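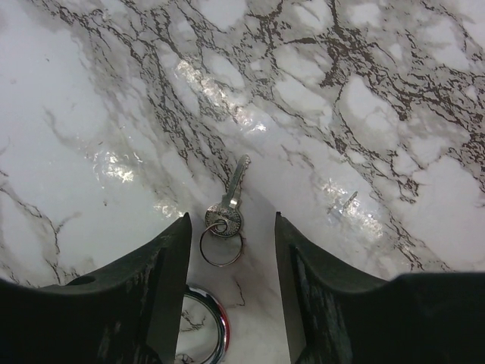
One reader in Gulcombe wants to know why her front door key won't open her nan's door, when they look the same. Good question!

Look at the bumps. Every key has its own pattern, high bits and low bits. Inside the lock, little pins on springs. Push the key in, pins go up. Right key? All the pins line up and the middle part turns. Wrong key, even one pin too high... stuck.

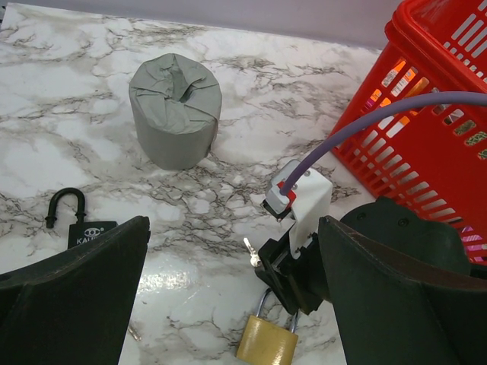 Padlocks can work the same way, just smaller. Turn the key, the curved bar (its called a shackle) pops up. Some have only 3 pins. More pins, more patterns, harder to trick.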